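Simulation and Test > Naming and logging rules for sim pick trials

tshimada
Posted June 2020
Draft rule for comment. Every simulated pick trial must log camera pose, roll included, with the render. The Ferex set has 2,726 trials and 700 have no roll value. I propose we reject those 700.

brotberg_hy
Disagree on rejecting. Roll can be recovered if the floor edge is in view. Flag them and keep them.

tshimada
Recovered to what tolerance? Typical case, green cube on the plain floor, horizon sloping down to the right:

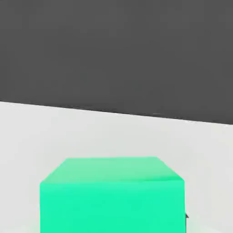
Re: tolerance and occlusion

brotberg_hy
Within 2 degrees on the ones I tried. Good enough for grasp scoring, in my view.

skullance
Not good enough for ours. Also, there is something dark behind the right side of that cube and I can't tell what it is from the render. The rule should require an object list per trial — names, sizes and poses — so a hidden item is never a guess.

tshimada
Agreed on the object list. Adding it as clause 4.

brotberg_hy
Fine with clause 4. Still against rejection. Re-rendering 700 trials ties up our queue for days.

skullance
Then re-render 600 from the saved seeds and drop the rest, which have no seed anyway.

tshimada
I can live with that. Revised draft goes up once Yoshida has checked the colour and units clauses.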